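I got to Precious Buenaventura's place ten minutes early and she already had the kettle on, which tells you plenty. She's been running the Galang choir for nine years now, and I'd wanted to get her talking about it ever since I heard them do their December concert (I cried, I'm not ashamed).

"I can't read music very well," she told me before I'd even sat down. "Put that in. People think you have to!"

So I'm putting it in. She learned by ear from her aunt, Trinidad Pascual, who sang alto and corrected everybody at the dinner table.

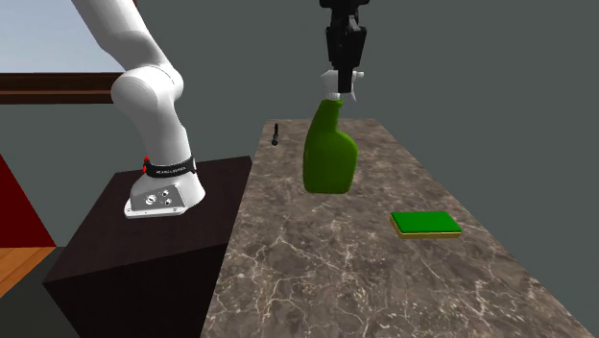
White arm on a dark pedestal.

The choir started with 5 singers in a borrowed room over a bakery. Now there are 40, and they still argue over where the tenors should stand. I asked what makes a good rehearsal and she laughed at me.

"Snacks," she said. "And starting with something they already know. If you open with the hard piece, they get scared and sing into their collars."

We got onto nerves after that, because I used to sing a little and quit over a solo that went badly when I was in school. Precious wasn't having it. 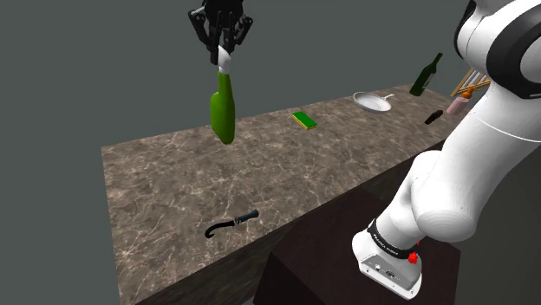

"You quit over one song? My aunt forgot a whole verse at a wedding once and just sang the first one again, louder," she said. I've been thinking about that verse all week.

They're working on a set of lullabies now, some of them ones Trinidad used to sing. New singers can come along on 17th October, no audition, and she says altos will be fed first.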